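Notes for Week 4: Reading a Revival
Theater in Production, lecture handout

Bring these to class with the Brindstead program packet. I've written them the way I talk, so skim if you were in the room and read slowly if you weren't.

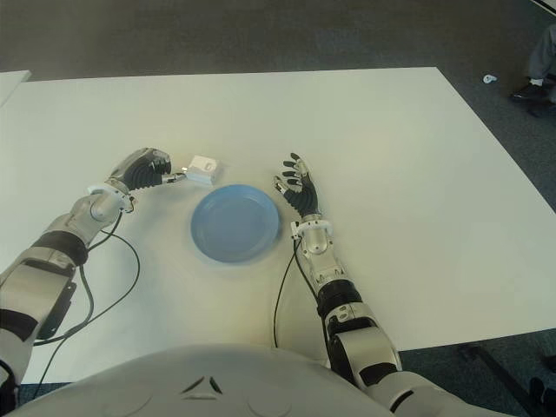 Last time we ended on the difference between a play's text and a play's production, and a few of you stayed after to argue that the text always wins. I loved that argument and I want to pick it back up, with revivals as our test case. When a company puts on something for the first time, you can sort of pretend the script and the show are the same thing. You have nothing to hold it up against. With a revival you've always got at least one ghost in the house, and usually several.

What I mean by a revival

I use the word loosely. Any new staging of a play or musical that already has a performance history counts for us. It doesn't need to have been a hit. It doesn't need to be old, either. If a show closed two years ago and somebody stages it fresh with a new design, I'll call that a revival and you can fight me on it in your response papers.

A remount is something else. In a remount the company brings back its own production: same blocking, same set out of storage, maybe some cast changes. A touring version is usually closer to a remount. A transfer is a production that moves from one house to another, and those get interesting because the room changes everything (we'll get to rooms below).

Please use these three words carefully in your papers. I took points off last year for "remount" used to mean "revival" and I'll do it again.

The Gresis problem

The Gresis Playhouse is my favorite example, partly because I saw both versions and partly because the company kept such good paperwork. They first did The Seagull in a long, low hall with the audience on two sides. Years later they did it again after moving into a regular proscenium theater. Same translation, same running order, nearly the same cuts. If you read the two prompt books side by side you'd think you were looking at one show.

You weren't! In the hall, you watched the play-within-the-play in Act One with half the audience staring back at you from behind the actors. Every time Konstantin got embarrassed, you saw forty strangers looking embarrassed with him. In the proscenium house he had his back mostly to us, and we watched his mother watch him. The first version was about being seen. The second one was about her. I don't think anybody in the company sat down and decided that. The building did a lot of it.

So when you write about a revival, start with the room. How far away were you? Could you see other audience members? Where did people come in from? I had a student write a wonderful four pages on Gresis just by thinking about the aisle.

Kinds of choices to look for

I keep a running list and it changes every year. As of now:

Cuts. Find out what's gone. If you can get the published script, follow a single scene with a pencil afterward (never during, please, the light bothers people). Chekhov gets trimmed in the servants' lines almost every time, and once you notice that you start to wonder what kind of household is left.

Doubling. Who plays two parts? Sometimes it's money. Sometimes it's money and then it turns into an idea, which I find kind of thrilling. Hippolyta and Titania get doubled so often now that keeping them separate feels like a statement.

Period. When is the production set, and how do you know? Costume tells you first, then furniture, then the music in the scene changes. Watch for the shows where those don't agree. A muddle can be on purpose.

Pace. This one's hard to write about and I want you to try. Time a scene if you have to, from memory, or compare where intermission falls. Moving an intermission is a huge decision. It hands the audience a different question to chew on in the lobby.

The ending. Last light, last sound, last face. Write it down the second you get out the door. I've lost so many endings by stopping for coffee first.

Flurnanberg and the loyal audience

You'll remember the Flurnanberg Festival from the reading. They've staged A Midsummer Night's Dream 17 times, outdoors, and the regulars have opinions about every one of them. What I wanted you to get from that article is how an audience can become a kind of co-author. The festival tried dropping the bergamask dance at the end one summer and the crowd just sat there, waiting. They didn't clap. They thought there was more coming, because for them there was always more.

Now you can take this two ways. One is that the audience had gotten lazy and the festival was brave. The other is that a dance at the end had become part of what the play was, in that field, for those people, and cutting it was a bit like cutting a scene. I go back and forth. On my grumpy days I'm with the festival. Then I think about going to a concert and the band skipping the one song, and I'm with the crowd again.

For class, pick a side and have one piece of evidence from the article ready. I'll be calling on people.

A word about reviews as sources

We lean on reviews a lot because they're often what survives. A few cautions, some of which you've heard from me already.

A reviewer saw one night. Usually it was opening or a late preview, when the room is full of friends and the actors are going a hair too fast. If a review says the audience roared, well, sure they did.

Reviewers compare with what they've seen before, and they don't always tell you. "Surprisingly gentle" only means something if you know what the writer expected. I like to read three reviews of the same production and underline every comparing word. Fresher, darker, slower, tamer. You end up with a little map of the older production hiding inside the new one.

Reviews were also cut for space. A missing paragraph on the lighting doesn't mean the lighting was dull. It may have been the last paragraph, and the last paragraph is what goes.

And watch the plot summary. How a reviewer tells the story is already a reading of it. Compare two summaries of A Doll's House and look at how many sentences Torvald gets.

The Nedeljković archive

For the longer paper you'll be using the Nedeljković collection in the performing arts library, downstairs past the microfilm. It's mostly programs, posters, clippings and some box office material. The catalog lists 3941 items, and the finding aid is better than it looks once you get past the first page. Search by venue before you search by title. Titles got entered in all sorts of ways over the years (I found The Seagull under T, under S, and once under C for Chekhov) and the venues are much cleaner.

Things students have found useful in there: director's notes, cast bios (who trained together? who'd done the play before?), the ads in the programs, which tell you who the theater thought was coming, and ticket price sheets. The price sheets are gold if you're writing about rooms. They show you which seats the company thought were good.

You can photograph anything without flash. Pencils only. They close at 4:30 and they mean it.

For next time

Read the Brindstead packet, both programs. Brindstead Rep staged The Importance of Being Earnest with a whole design team, and then came back to it with four chairs and a tea tray, and the director's notes for the two are almost funny next to each other. Look at what each one says the play is "really" about. Look at the cast lists too.

Then write me a page, handwritten is fine, on this: if you could only have one of those two programs, and nothing else from either production, what would you think had happened on that stage? I'm not looking for the right guess. I want to see you squeeze a document until something comes out.

We'll also start talking about musicals, where all of this gets messier, since the orchestrations can be revived or not revived separately from everything else. Shrinking a pit from a full band to two keyboards and a reed player changes who the show belongs to. Listen to any two cast recordings of the same show before you come in. Pick a number you know by heart and pay attention to what's playing under the voice.

The November trip is still on as far as I know. Sign-up sheet is on my door, and if you need the student rate put an S by your name. Latecomers get held in the lobby until the first scene break, and in that production the first scene break is a long way off.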